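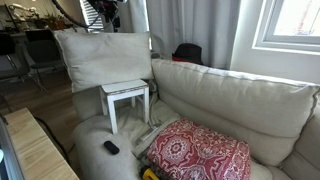 ## Helgate Sofa Covers & Cushions – FAQ

**Do you clean covers or just sell them?**
Both. Drop off at the counter, pick up in 13 days. Sometimes sooner, don't count on it.

**Can I wash them at home?**
Check the tag first. Cotton blends – cold, gentle, zipped shut. Anything with piping, hang it up. No dryer. People still use the dryer.

**My cushion went flat.**
Foam or feather? Feather: shake it, beat it, leave it by a window. Foam: bring it in, we cut new inserts. Measure seam to seam, not over the hump.

**What's the Nundum fabric?**
Our heavier weave. Pale colors only right now, darker ones in April hopefully. Samples are free, ask for Sawsan Saliba.

**Do pale covers show everything?**
Yes. Coffee, jeans dye, newspaper ink. Blot, dont rub. Then cold water and a drop of dish soap. Old stains – call before you try anything.

**Wrinkles?**
Normal after shipping. Steam from the inside, or just sit on it for a week.

**Do you do odd shapes?**
Corner units, window seats, boat benches. Erhan Saraç does the patterns, send him photos plus a sketch with measurments. Quote comes back by email.

**Returns?**
14 days, unwashed, tag on. Custom work can't come back.

**Is there a warranty on zippers?**
Yes, we replace them free. Bring the cover, keep the cushion at home. Seams the same, unless the cat did it.

**Parking?**
Behind the building, enter by the side gate. Closes at 6 pm.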